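The Drum Job

The arms arrived at Rulent in October, and by the end of the first week the people in Returns had stopped lowering their voices around them.

I'd been in Returns for eleven years. It was a good department if you didn't mind smelling like other people's basements. Anything that Jemholm, our toy and craft line, sold to the public and the public thought better of came back to our dock, and we opened the box, looked inside, and decided whether it could be sold again. The public is not careful. I once opened a jigsaw puzzle that had a full set of pieces and a pork chop bone.

Management called the new system a Rokorex cell. It was two arms bolted to a table, and it had cost enough that the company sent us an email about how much it valued us. The email had 422 words in it. I know because my bench neighbour, a woman who had been sorting plush since before the merger, counted them over lunch and divided by her years of service. She got a figure she said was insulting.

There had been nine of us. Two took the package, one went to Durán across the river, where they still did everything by hand and were said to be proud of it, and three were moved to Outbound, where there were windows. That left three of us in Returns, with a new title. We were Handling Coaches now. The title came with a lanyard.

Coaching meant showing an arm how to do something until it could do it without us. You stood at a pair of controls and picked up the thing, and the arm picked up the thing, and a laptop somewhere made a note. Then you put everything back where it had been and did it again. The target was 88 good runs per item. A run was good if the young man from Rokorex said it was good. He was very polite and ate cereal out of a mug at all hours, and he had a way of saying "nice" that could mean anything.

My first item was the marching drum.

I had views on the marching drum. We got more of them back than anything else in the catalogue, usually in the first week of January, usually with a note. The notes did not blame the drum. "It is well made," one of them said, in a grandmother's handwriting, "and that is the trouble." For eleven years I had picked that drum up, given the strap a tug, looked at the skin for dents, found the stick, and put the lot in the green tote. It took me maybe ten seconds. I could do it while discussing a hockey trade.

It took me the better part of a morning to get the arm to do the first bit.

The strap was the problem. Go in from above and the fingers caught the strap, and the drum came up swinging like a handbag. Go in too low and you shoved it across the table. I had never once thought about the strap. My hands had been dealing with it privately all those years, and now I had to ask them how, and they were cagey about it.

The young man had a theory that the arms needed variety underfoot. If they learned everything on a plain white table, he said, they would go to pieces the first time somebody laid down a cloth. So we put out cloths. We had no shortage. Jemholm had printed a whole run of fabric in the manner of Van Gogh, all stars and river, and the public had thought better of that too. My bench neighbour shook one out over the table as if we were having company.

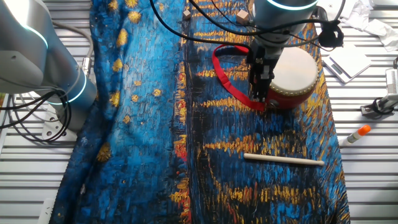

The drum job, with the strap behaving.

I admit it looked handsome. I'd spent more than a decade under fluorescent tubes with a grey rubber mat in front of me, and they had brought in the night sky for a machine.

By the time I got to thirty runs I had a rhythm. By fifty I'd started doing it the way the arm did, even at home. I picked up the kettle by its side, squarely, with my fingers flat, and set it down, and waited a second for someone to say "nice." My wife asked if I had hurt my wrist.

We moved the stick each time, and turned the drum, and tugged the cloth so the wrinkles fell differently. The woman from plush turned out to be the best coach of the three of us by a long way. She had no patience for people, but she would ease a gripper down onto a bear's ear with her tongue between her teeth, and it would close on the first try. The young man started asking for her by name. She began coming in early. She wore the lanyard on the bus.

I reached 88 on an afternoon when it was snowing hard enough that the dock doors were shut. The young man typed for a while, then told me to step back and keep my hands off the controls. I put them in my pockets, where they felt enormous.

The arm went out over the river. It stopped above the drum and made a small correction to the left, and I knew that correction. I'd had it since I broke my thumb in my second year, and I favoured that side coming in. Then it came down beside the rim, clear of the strap, and took hold.

"Nice," said the young man.

"It's got my thumb," I said.

He asked what I meant and I told him, and he wrote it down, and asked if I thought it was something they should try to get out.

I said to leave it in. He shrugged and poured himself more cereal. The arm was still holding the drum, because no one had told it what came next, and there were 238 items left on the list. My neighbour was already smoothing the cloth. The next one was the recorder.

"God help us," she said, and went to find one that hadn't been chewed.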